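Before the Arm Moves: Writing Rules for Simulated Household Tests

Hapeta runs its household manipulation trials in simulation first, and for most of last year those trials were governed by a two-page checklist. The checklist said which build of the simulator to load and where to save the logs. It did not say what counted as a pass.

The gap became obvious in January, when two teams reported results for the same task, opening a drawer in a low cabinet without disturbing the objects on top. One team ended each run when the drawer reached its travel limit. The other ended it when the gripper had released the handle and withdrawn. Both called the outcome "drawer open". The figures could not be compared, and the runs had to be repeated.

Mereana Lockyer was asked to write a replacement. Her draft, now in its third revision, is known internally as the Anmont procedure, after the meeting room in which it was argued over. It runs to 57 clauses. Most are short, and most concern what has to be fixed and written down before a run begins.

Clause 4 deals with start states. Every run must log the pose of the base, the joint angles of both arms, the opening of each gripper and the position of every movable object within reach. The older checklist recorded only the arm in use. Lockyer's position is that the idle arm is part of the test. If it is parked close to a door or a wall, it limits how the torso can turn, and a planner may fail for reasons unrelated to the drawer.

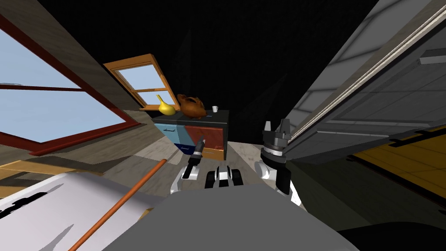 The same clause covers objects that play no part in the task. A teapot on a cabinet top is a hazard to be modelled, with mass, friction and a centre of gravity entered in the scene file. Early scenes at Hapeta treated such items as fixed decoration. An arm could brush one and the run would still be marked clean. Under the new procedure, any contact with a non-task object is logged with its peak force, and displacement of more than 50 millimetres ends the run as a failure.

Aslak Åberg, who maintains the scene library, objected to the extra work at first. Each object has to be checked against its collision mesh, and simplified meshes are often poor around handles and spouts. A gripper finger may pass through a handle that the mesh has filled in, or be stopped by one that should be open. He has since added a mesh check to the overnight build, and scenes that fail it are withheld from testing until they are corrected.

Viewpoint is dealt with separately. The procedure requires the camera's mounting position, tilt and field of view to be stored with each run, along with any distortion model applied. Policies trained on a level view can degrade badly when the camera is rolled, and a score given without the camera settings says little about the policy. At least 3 lighting conditions are required, and the colours and textures of walls, floors and furniture must be varied between batches under a recorded seed.

The clause on stopping caused the longest argument. Melaniia Kravets, whose background is in industrial cell safety, wanted simulated runs to obey the same force and speed limits as the hardware. The learning group preferred to lift the limits in simulation and restore them later. The compromise allows unlimited runs for training but bars them from any reported result. A policy evaluated without limits must be evaluated again with them before its score leaves the building.

Outside reaction has been mixed. Goldale, which supplies mobile bases, has adopted the logging requirements and dropped the clause on displacement, arguing that a single threshold makes no sense for both a cup and a floor lamp. Jenő Vincze at Wunby takes the opposite view and would like the threshold tightened for anything that can hold liquid. Lockyer concedes that one number is crude. A table of thresholds by object class is planned for the fourth revision.

The procedure is silent on transfer to hardware. Physical trials stay under a separate document with its own sign-off, and a simulated pass gives no exemption from any part of it. Aroha Hollis, who signs for the physical trials, asked for that sentence to be moved from an appendix to the first page, where it now appears in bold.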